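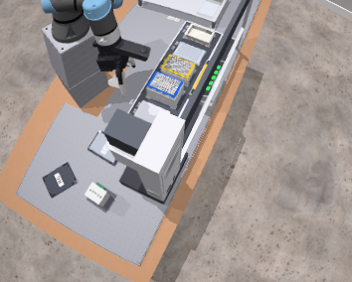
Can a toy bought as a Christmas present go back once the outer box has been opened?
Toys can be returned within the gift period if the inner tray is still sealed and the gift receipt number is supplied. An opened inner tray is handled as a fault claim and needs a separate form.

Ticket: gift receipt number rejected on returns page
Opened: 5 January 2018
Reported by: Lilibeth Sebastian
Assigned to: Heriberto Robles
Shop: Grendberg online toy shop
Status: Closed

Reported problem
Customer was given a Drislow wooden railway set for her son, who already has the same one. She enters the gift receipt number on the returns page and gets "Number not recognised". Tried on a phone and on a laptop, same message on both. The number was typed in by hand from the paper slip. She doesn't want to ask the giver for the order number.

Entry 1, Robles
Looked up the gift receipt in the order system. It exists and is marked valid. Order was paid partly with a Celtville voucher, remainder by card. Item is in the returnable group. Asked customer to try again with no spaces and in capitals. Same message.

Entry 2, Robles
Tested with three other gift receipts from December. Two accepted, one rejected. The rejected one was also part-paid by voucher. Passed to Adelmo Messina for a look at the returns page log.
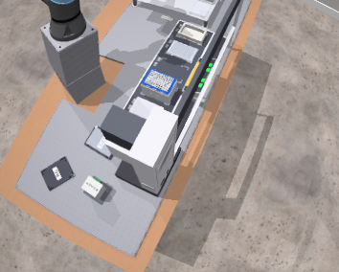

Fig. 2. Worktable with orange border, pedestal at upper left.

Entry 3, Messina
Log shows the returns page does find the order, then drops it. The page compares the amount paid by card with the price of the item. If the card amount is lower, the order is treated as already part-refunded and the number is refused. The voucher amount is not read at all. The message on screen is therefore wrong as well — the number is recognised, the sum is what fails.

Ran a search over December orders with a gift receipt and a voucher. 88 orders have a card amount lower than the item price. Of these, 19 have at least one failed attempt on the returns page. The others have not tried yet.

Entry 4, Robles
Asked Elisa Donati in returns whether these can be put through by hand. They can, one at a time, from the staff screen. Refund must go to a gift card in the name of the person returning, not back to the voucher or the card, or the giver will get an email about it.

Did this for Mrs Sebastian's set. Return label sent. She has confirmed that it arrived and prints correctly.

Entry 5, Messina
Changed the check to use card plus voucher. Tested on the copy of the shop with part-voucher, full-voucher and card-only orders. Part-voucher and card-only pass. Full-voucher failed the first time — the card field is blank on those orders and the page read it as an error. Blank is now read as nil. All pass.

Entry 6, Messina
Change is live. Repeated the two failing numbers from entries 1 and 2. Both accepted up to the label step, then cancelled so as not to create a second label.

Entry 7, Robles
Donati's team will write to the customers with failed attempts. Wording agreed with Tullio Fontana. It does not mention the price or the giver.

Left open, moved to a new ticket: the "Number not recognised" text is still used for four different faults. Needs separate messages.

Workaround if this comes back: staff screen, Returns, Gift, enter order by hand, refund to gift card.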